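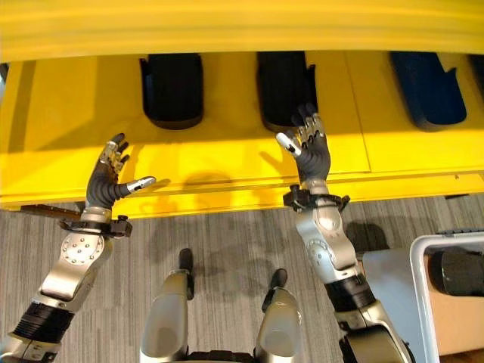 Both hands up at the yellow surface, right fingertips almost at the rim of a slot.

Home Products Robot Cells Safety & Rules Spares Contact

Skekard Rule Set for Two-Arm Work
Order no. 2116

Printed rules plus wall cards for crews running a two-arm robot at a fixed station. Written by Nest Ruddock at Lonside, checked on the floor by Aleksi Juntunen. Revised 2025-12-14. Older cards with the Harries logo - please bin them, the stop wording changed.

In the pack: rule book, 2 wall cards, 2 sign-off pads, marker tape for the floor line. Spare pads sold separately.

What the rules cover

Reach. One hand works a slot, the other holds off and stays in view of the operator. No crossing wrists over the front lip. If both hands have to go in, drop to the slow setting first and say so out loud.

Floor. Nothing loose inside the line while the arms are live. Boxes, trays, open containers - parked where the elbows can't get to them, and marked on the station drawing. Carpet is fine as long as the edges are taped down and the feet sit flat.

People. One person on the stop, hands free, no phone. Second person may talk to them about the job and nothing else. Nobody reaches in to "just fix" a part. Stop, wait for the arms to settle, then reach.

Metal surfaces. Shiny steel throws glare and the wrist camera doesnt like it. Check the view before each run, move the lamp or shade it. Wipe off grit. Log new scratches with the date so old ones don't get blamed on the next shift. 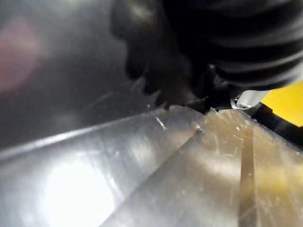 Gripper over the steel, close in. Strong glare lower left, fine scuffs on the right.

Contact. Fingertips come down slow near creases and raised rims. Set a force limit per station and write it on the card, don't carry it over from the last job. Look over the wrist fittings and screws at shift change.

Records. One line per run on the pad. Who was on the stop, what station, anything odd. Pads hold 3000 lines so no excuse for skiping.

Not a replacement for your own risk assessment or local law. You still need both.

Fits any two-arm setup, Tallari stations included. Next print run January. Site license on request, ask for Nest.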